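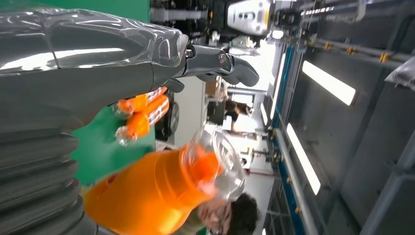

The Gevcombe Teaching Set

By Shewit Wako, 27 November 2022

If you have ever tried to write down how you pick up a bottle, you will know why we started making the Gevcombe. Most of us can do it without a thought, and most of us make a terrible mess of explaining it, and a robot program made out of that explanation tends to be a mess too. With the Gevcombe you do the job while the arm pays attention. You can take hold of the wrist and lead it through the motion yourself, or you can sit down at the remote station and drive it from a chair, and either way the movement is saved as a demonstration you can keep, trim, throw out or use for training.

We build the set at our shop in Flonness and have been shipping it under the Bundcombe name in its current form since September. People who bought the earlier version will find the same basic layout, with a better handle, a quieter pair of leader arms and far fewer menus (thank you to everybody who wrote in about the menus, some of you at great length!).

What comes in the set

The hand-guiding handle clamps around the wrist of the arm, just behind the gripper. It has a soft grip, a hold-to-move switch that has to stay squeezed the whole time, and a thumb wheel that opens and closes the fingers. Let go of the switch and the arm holds its position. The clamp comes with liners for different wrist sizes, and there is a wider liner for arms that run in a protective cover or film, so you don't have to peel everything off to do a morning of teaching.

The remote station is a pair of small leader arms on a weighted base, with a foot pedal and a screen. Move the leader and the robot follows. The cable between the station and the control box is 74 inches long as standard, and we can make up a longer one if you'd like to sit outside the guarding with a bit of room to stretch. For two-armed work you use both leaders together, and for a single arm you can fold the other one down out of the way.

The recorder is the plain gray box that ties it all together. It runs on 24 volts, takes joint positions from the robot and pictures from your cameras, and writes them down on the same clock. It holds 80 hours of recording with the standard drive. You can pull the drive and swap in another, which our customers with slow building networks have told us they love.

Bogale, our recording software, comes loaded and ready. There is no yearly fee for it.

By hand or by remote?

People ask us this before almost anything else, and I wish I had a shorter answer. Hand guiding is wonderful for feel. When a part has to slide into a holder or a cap has to seat against a lip, your own arm notices the resistance and corrects for it, and all those little corrections go into the recording. Newcomers are usually comfortable with it very quickly. The drawback is that you are standing right there, so your hands and sleeves tend to wander into the wrist camera view, and a policy trained on pictures full of sleeves may come to expect them.

Remote driving keeps you out of the picture and lets you work on a cell you can't comfortably lean into. It also suits long sessions, as you are seated. What you give up is some touch. The leader arms push back gently when the robot meets something, and that helps a great deal, but it is a softer sort of feeling than holding the wrist and it takes some practice to read. I was clumsy at it for my first few sessions and I like to say so up front, in case you are clumsy too.

Plenty of shops use both on the same task. They lead the arm by hand to work out a good approach, then move to the chair and record the full set from there. Bogale keeps the two kinds of recording labeled separately, and you can mix them or leave one out when you export.

A typical first day

Mount the handle and plug in the recorder before you power up the robot. Run the joint check from the start page. It walks each joint through a short move and compares it with what the recorder sees, and if the two disagree it will tell you which joint to look at.

Choose a small task. Moving one bottle from a shelf to a bin is a fine beginning. I know it is tempting to start with the job you bought the robot for, with all its lids and bags and awkward corners, and I would gently ask you to wait a day.

Do the task a few times without recording, until your hands stop hesitating. Then record 30 demonstrations. Shift the object a little between tries, turn it now and then, and put it somewhere slightly inconvenient at least a few times. If you fumble and recover, keep that one – recoveries are worth having. If you fumble and the bottle rolls off under the bench, press the red key on the pedal and the take goes in the discard folder.

Watch everything back before lunch. Bogale plays the camera views and the gripper trace side by side, and you will quickly spot a take where you closed the fingers early or paused to answer somebody.

Shiny, clear and crinkly things

Clear plastic catches the overhead lights, and the glints move every time the arm does. If your parts are wrapped or your containers have film over them, please record with the wrapping on and the lighting you will really be using. Turning off half the lights to get prettier pictures will only cost you later. Bogale has an exposure lock for each camera, found under View, and we suggest setting it once at the start of a session and leaving it alone.

Safety

The handle and pedal are teaching controls. They do not replace your robot's own emergency stop, your guarding or your risk assessment, and the set must be wired so that the stop works whichever mode you are in. Speed during hand guiding is limited in the recorder, and the limit can be lowered but not raised. Keep one person in charge of the session, and have anyone else near the cell agree with that person before stepping in. Tie back long hair and loose cuffs.

Will it fit our robot?

Very likely, if your arm's controller allows outside position commands and can report its joints while it is moving. Send us the model and the controller version and we will check before you order. Grippers with a simple open and close signal work right away. Those with finger position control work too, and give you the full travel on the thumb wheel. Hands with many separate fingers are not supported by the thumb wheel at the moment, though we are working on a glove and would be happy to talk.

Ordering and returns

Sets are built to order. Tell us which parts you want, as the handle and the remote station can each be bought alone with a recorder. You have 30 days to try everything on your own floor, and if it doesn't suit you, pack it back in its case and we will refund the set. Replacement liners, pedals and drives are kept on the shelf in Flonness and go out as soon as we can get them boxed.

Questions are welcome, long ones included. Write to the Bundcombe teaching desk and it will most likely be me who answers.

Get our newsletter: teaching tips, Bogale updates and the occasional shop story. Enter your email to sign up. You can unsubscribe at any time.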